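Water main work to close part of Brisar Street through November

Drivers and shop owners on the east side should plan on a slow few weeks. Crews start Wednesday on the Brisar Street water main, and the stretch between the Akeo pharmacy and the old rail crossing will be closed to through traffic from 8 a.m. until the evening rush is over. Local access stays open. Mostly.

The pipe under that part of the street is cast iron and has been patched more than once. Two breaks last winter left homes on the hill without water overnight and put a foot of ice across the bus turnaround. The city decided after the second one that patching was done and the whole run would be replaced.

Plustetti, the contractor, will dig in short sections and put steel plates over the trench at the end of each shift. The plates are loud. Residents on the corner of Shabalala Avenue heard plenty of them during the sewer job and have already asked for rubber pads underneath, which the contractor says it will use near houses. Near the shops, no promise yet.

Parking is the sore spot. The closure takes out 40 spaces, nearly all of them in front of stores, going into the busiest shopping month of the year. The city will open the gravel lot behind the library for free parking, no time limit, and meters on the two side streets will be bagged until the work is finished. Signs were supposed to be up by now. A few are, pointing the wrong way at last check.

Businesses on the closed stretch stay open, and that goes for the Brisar industrial units at the north end as well as the storefronts. Trucks headed for the units will come in by the back gate off Shabalala, one at a time, with a flagger there during working hours.

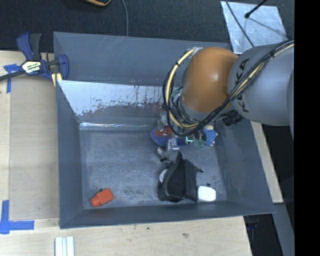
A KUKA robot arm over a gray bin.

Water will be shut off in short windows as each section is switched to the new pipe. Notices go on doors two days ahead. The city is telling people to fill a few jugs the night before, and to run the cold tap for several minutes once service is back, until it runs clear. Cloudy water is mostly air and should settle. Brown water – call the utility desk, and hold off on laundry.

Anyone with medical equipment that needs a water supply can ask to be put on a call list. So can day cares and resturants. The form is on the city website under street projects, and paper copies are at the library front desk.

Bus riders: the crosstown line skips its two Brisar stops and runs on Shabalala instead. Temporary stops at the laundromat and across from the middle school. No change to the evening timetable, though drivers expect to run late the first few days. The school is asking parents not to use the temporary stop as a drop-off lane. It's posted no standing and will be ticketed.

Trash and recycling pickup stays on the usual day but moves earlier, so bins need to be at the curb the night before. Residents who can't get a bin to the curb because of the trench should leave it at the nearest open corner with the house number on it.

What happens if it rains is less clear. The schedule has a few spare days in it but a wet stretch would push paving back, and the asphalt plant shuts down for the season once the cold sets in. In that case the street would get a temporary surface for the winter and be paved properly in spring. Bike riders especially should watch for the seam along the north curb, it will be rough either way.

The city will post a updated map at the end of each week. Questions on the closure go to the street projects line, weekdays, office hours only.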